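**Minummont – bimanual demonstration programme**
Progress report to Bednarek, September
Prepared by Urszula Chmielewska, Skostotik

## 1. Summary

Work in this period concentrated on collecting demonstrations for the phone handling task. We logged 1,040 demonstrations by remote control, of which 869 passed review. The remainder were rejected, mostly for dropped frames or for a grasp that the operator had to abandon part way through. The second work package (training on the reviewed set) has started but is running behind plan. No change to the budget is requested.

## 2. Collection method

The operator drives both arms from a pair of hand-held leader arms and watches the three camera views on one screen: one fixed view of the whole table and one from each wrist. Joint positions, gripper opening and all three video streams are recorded against a single clock. The chessboard and pieces remain on the table during phone handling, as agreed at the last review, so that the model does not learn to depend on a bare surface.

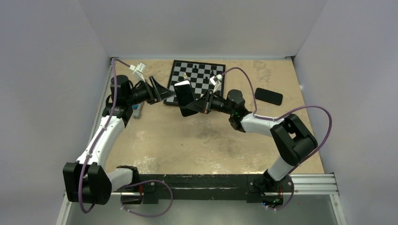
We moved to shorter episodes early in the period. The previous practice was to record a complete sequence of lift, turn, hand over and set down in one run. Operators tired quickly and the last stage of each run was noticeably worse than the first. Each stage is now recorded separately and joined afterwards by matching arm positions. Kai Weidemann wrote the joining script and has checked the result on nine full sequences. In two of them the grippers jumped visibly at the join, and these have been put back for recording again.

## 3. Grasp quality

A phone held upright by its edges leaves the fingers little to grip. If the fingers close at slightly different heights, the phone turns between them as soon as the other arm makes contact. The operator cannot feel this, as the leader arms have no force feedback, and has to judge it from the wrist view. 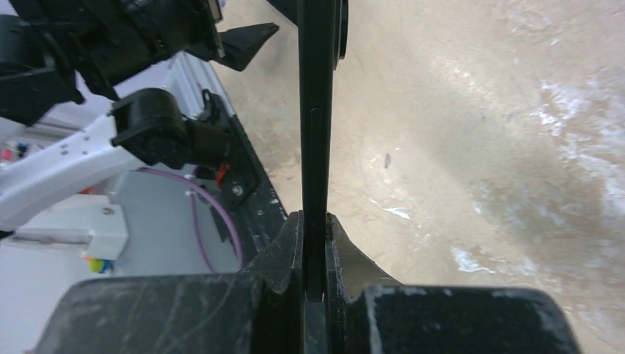

We tested two closing speeds. The slower one gave fewer failed grasps but lengthened every episode, and operators tended to start the lift before the fingers had finished closing. We have kept the faster speed and added a short tone when the gripper motor current reaches the set level. Operators asked for the tone to be quieter, and this has been done.

Reviewers now mark grasp faults separately from recording faults. Before this change both went into the same reject folder, so the figures for earlier periods cannot be split in the same way.

## 4. Cameras and cabling

The wrist cameras were calibrated again after the mounts were refitted. Small errors remain at the limits of wrist rotation. They do not affect the demonstrations as such, but they will matter if the wrist views are later used to estimate the position of the phone – a question still open in the training plan.

Cable routing needs further work. Slack is required for the full range of the wrist, yet too much of it can enter the camera's view. A revised route is being drawn up and will be tried on one arm first.
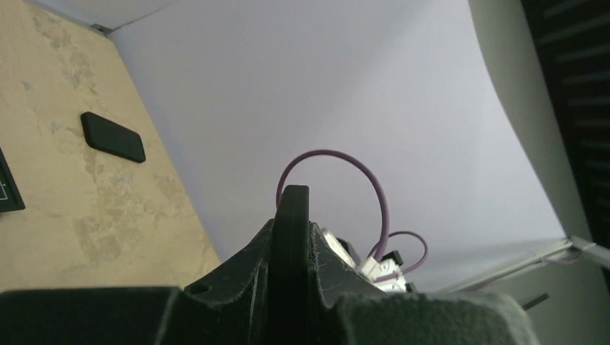 *Figure 3. Wrist camera view with the purple cable looped behind the gripper finger.*

## 5. Training

A first model was trained on the lift stage only. In simulation replay it follows the recorded path closely up to the point of contact, then closes too early. We think this comes from differences between operators, some of whom pause above the phone while others do not. The next run will use episodes from one operator, to see whether the fault disappears. If it does, we shall write a tighter instruction for the approach and apply it to all new recordings.

No results on the real arms are reported for this period.
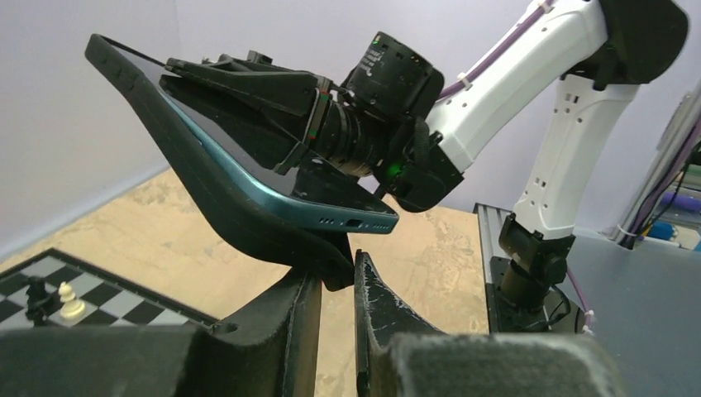 Silley, September

## 6. Next period

- Record the two rejected sequences again, stage by stage.
- Complete the single-operator training run and report on early closing.
- Fit the revised cable route to one arm and compare the wrist views.
- Start the hand-over stage with the arms in swapped roles.

One decision is needed from Bednarek. The agreed format stores video at full rate, and over half of our disk space is now in use. We propose to keep full-rate video for accepted episodes and to store rejected ones at a reduced rate. Please confirm before the next batch is archived, as the reduction cannot be reversed.

U. Chmielewska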